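Ticket: Cell 2, mixed returns - missed picks on clear items
Site: Nonitz
Opened by: Baltasar Montecinos
Status: Open, workaround in place
Priority: Medium

Reported
Since the Lilidico returns moved to cell 2, the arm stops and calls for a person on clear items. The hand sorters used to clear a full tote between breaks. They now walk over from the Sibiya line each time the light comes on, about 8 times an hour on Wednesday. Two of them have asked whether this counts as their station or not. Passed to the shift lead.

Checked
Camera calibration: in tolerance.
Finger alignment: in tolerance.
Pick log, last 1,000 attempts: 200 failed, most of them on clear or shiny items. Solid-colored blocks are rarely missed.
Bin position: clamped at both far corners, no movement found by hand.

Test load for the reruns was the clear ball, the hairbrush, the orange block, the green lobed piece and the small blue toy. With the ball touching the end of the brush, the software tends to merge the two into one object and plans a grip on the join. Bare metal walls also give reflections of the orange and green pieces, and these may be scored as extra objects.

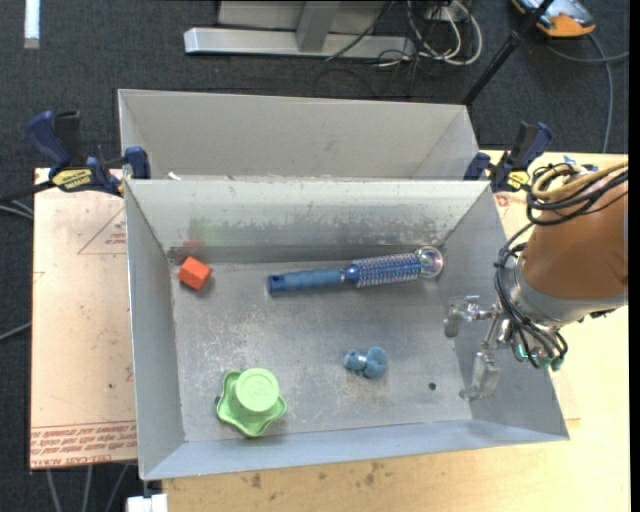 Workaround
1. Operator pulls clear items at intake and puts them in the hand-sort tote.
2. If the arm stops twice on the same item, remove it and press Resume. Do not re-home.
3. Write the stop time on the sheet - the log does not record who answered the call.

Pending
Somex to send new segmentation settings. Matte liner for the bin requested, no delivery date. Shift lead to decide if intake gets a second person until then, as step 1 adds work that was not in the December staffing plan.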